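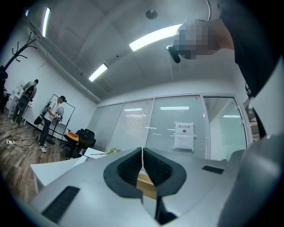 ## The small drawer unit

Spent the afternoon on the white drawer unit again. I keep the flower on top and pull the drawer open first, so I can see what is in it before moving anything.
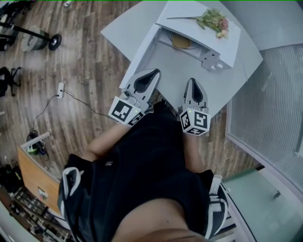
Osvaldo wants the table turned square to the wall - I like it at an angle. We got through the drawer 2 times before coffee. Giorgia thinks the blinds should stay closed until April, and I agree.

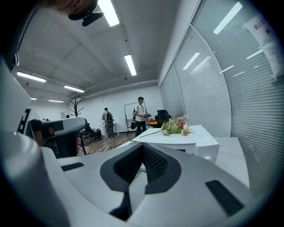 *Blinds shut, lights on.*

Next up is the shelf by the coat rack.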